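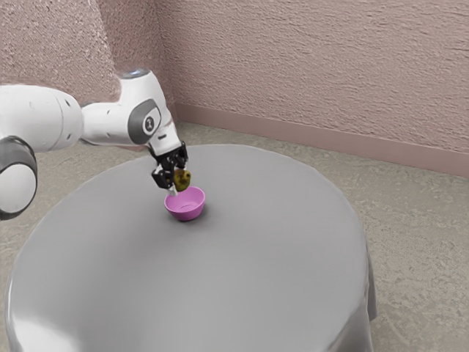 Ching-wen Liu objected at the project review that a simulator score tells us little about the arm the students will have to run in May. We share the doubt.

Figure 4. Simulated bowl task, gripper holding the object over the bowl.

The class logged 3106 attempts in Seltar and counted 2953 as successes - a rate we distrust. Only 513 used a moved bowl, and the Ilto group set its own pass mark.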